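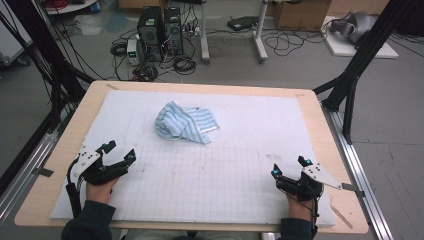 *Striped cloth on the gridded foam board, a Mulla in each hand.*

# Mulla hand-held gripper pair

**$2,899 per pair, wired, left and right**
Sold by Zalura, ships from our own bench

I get one question on the phone more than any other, and it's some version of "so if I buy these, will a robot fold my towels?" No! Sorry. Let me get that out of the way before you put anything in a cart. The Mulla pair is a set of grippers that you hold yourself. You do the chore with them, the grippers record what your hands did, and then you (or the people you work with) use those recordings to train a robot arm. If you don't have an arm, or a friend with an arm, or at least a plan to get one, you'll own a very nice pair of tongs.

If you do have an arm, keep reading, because I love these things and I have a lot to say about them.

## What it's like to use them

Strange for the first ten minutes. Your fingers want to do what they've always done, which is pinch a bit of cloth, slide along the hem, feel for the corner and flip it. With two curved fingers on each side you lose most of that. You start planning. You think about which edge to grab first, and you find out how much of folding a shirt you've been doing by feel your whole life.

After a while it settles down, and I got to where I could fold a kitchen towel without swearing. Yara Harb, who packs our orders, was better than me by lunchtime on her first day and has not stopped bringing it up.

I think everybody who has opinions on household robots should try a pair once. You can watch a hundred videos of an arm fumbling a washcloth and think it's dumb. Then you hold the grippers, fumble the same washcloth, and feel a bit more sympathy for the arm!

## So can machines do chores yet?

I sell this stuff, so take what follows with that in mind. My take, chore by chore, from our own bench and from customers who call me up to brag or complain:

**Folding small flat things.** Pretty good. Hand towels and napkins, laid out more or less flat, on a surface the robot already knows. Our best run went 67 towels before one got folded into something I can only call a taco. I was very proud of those and took a picture of the taco too.

**Folding things out of a heap.** Not there, at least not with what we've got. The fold itself is the easy part. Finding a corner in a wad of cloth is where the time goes, and it's also where I'd tell you to spend most of your recording time. Everybody (me included) starts by recording lovely neat folds from a lovely neat start, and then the robot meets a crumpled shirt and has no idea what it's looking at.

**Loading a dishwasher.** Plates, sure, if they're all the same plate. Mixed dishes from a real family dinner, I haven't seen it done in a way I'd leave alone in my own kitchen. Please don't mail me your good glasses to prove me wrong.

**Wiping a counter.** Yes, with the caveat that the robot wipes where it was taught to wipe. Whether it notices the jam is another matter.

**Sorting parts into bins.** This is where the shop-floor folks are way ahead of the household folks, and for boring reasons: same bins, same light, same parts every Tuesday. Dušan Jurčo runs a small machine shop and bought a pair in February for exactly this. He says his arm is slower than his nephew but it shows up in the morning. He's still got a person doing the final check and he isn't planning to change that.

**Making a bed.** Ha. Call me in a few years.

So when somebody asks whether they should wait, I say it depends what you want. If you want a clean house, hire a cleaner. If you want to be the one who works on this and you can stand a lot of failed towels, it's a great time to jump in.

## What comes in the box

- Left gripper and right gripper, matched
- Side plates, already mounted
- Cables for both hands
- A roll of tape for your board
- A hex key
- Printed quick-start sheet, one page, written by me and corrected by Vlastimil Kolář

You'll need your own computer, your own table and your own cameras. We don't sell a table. People ask, and any sturdy one will do, as long as it doesn't wobble when you lean on it.

## Wired, on purpose

I know, I know, cables. I go back and forth on it myself. We tried a wireless set from Ultetti for a while, and for moving around a kitchen it was a treat. At a table, though, I'd rather have the wire. I never have to stop in the middle of a good session to charge something, and when a recording goes wrong there's one less thing to blame.

Do think about where the cables go before you start. Let them hang down off your side of the table and leave enough slack that you can reach the far edge without a tug. If you feel the cable in your wrist, you'll change how you move without meaning to, and that goes straight into the recording. Long sleeves are fine, by the way. Loose cuffs are a pain, so push them up or wear something snug.

## Setting up your surface

A light-colored foam board is my favorite, and one with a grid is even nicer. You can put your cloth back in the same spot each time when you want to, and (more useful once you get going) put it in a different spot on purpose and know how far you moved it. Tape the board down. An untaped board creeps, I promise you, and you won't spot it until you've recorded half an afternoon.

Foam also has a bit of give, so when you come down too hard with a fingertip you feel it before you've bent something. The board will pick up marks over time. I don't worry about those unless they get dark.

For cloth, start with something that has stripes. Dalibor Lukáč talked me into this and I was skeptical, but it makes reviewing your recordings so much easier. On a plain white towel you can stare at a fold forever and not know which layer is on top. With stripes you can see it right away. Move on to plain stuff later, because you'll need it, and a robot that's only ever seen stripes will get weird about a white sock.

## How much do I need to record?

More than you want to, less than you fear. My own habit is short sessions, with a stretch and a coffee in between. Tired hands make lazy folds. I'd take an hour of varied, careful work over a whole day on autopilot, and I've thrown out whole days to learn that.

Keep the messy ones, too! If you drop a corner and pick it up again, leave it in. The arm is going to drop corners. It should have seen somebody deal with it.

Label as you go. I used to tell myself I'd do it after dinner.

## What I don't love

It wouldn't be my page if I didn't complain a little.

The grip is sized for medium to large hands. Lindalva Guimarães, who does our assembly, has small hands and finds the trigger a stretch. She's working on a slimmer shell and it feels great, but it isn't ready and I'm not taking preorders for it.

The fingers are good on cloth, boxes, cups and most things thicker than a pencil. They're poor on coins, paper flat on a table, and anything slippery and thin. You can print your own fingertips and plenty of customers have. We'll send you the drawings if you ask.

And they get heavy. Not in the first few minutes, but hold them up over a table for a long stretch and your shoulders will have something to say.

## Will it work with my arm?

If you're running a Ketilsson arm, yes, and it's the one we test with, so setup is short. For anything else, write to me before you order and tell me what you've got. I'd much rather talk you out of a sale than take a box back. Two arms are best for cloth. One is plenty for bins and counters, and you can record with a single hand and leave the other gripper on the shelf.

## Ordering, repairs and returns

- Pairs only. We tried selling singles and it was a mess of mismatched lefts.
- Shipping takes 4 business days from order to pickup.
- Returns are fine if the grippers are clean. Jam counts as not clean.
- Repairs happen on our bench, same people who built them. Pack the cables in loosely, don't wrap them tight around the body.
- School and club orders, ask me for a quote.

Zalura has been a small parts shop since 2002, and the grippers are the newest thing on our shelves by a long way. If you call, you'll get me or Vlastimil. He knows more than I do and talks less. Mornings are best for both of us, and if you've got a recording that looks off, have it open on your screen when you ring.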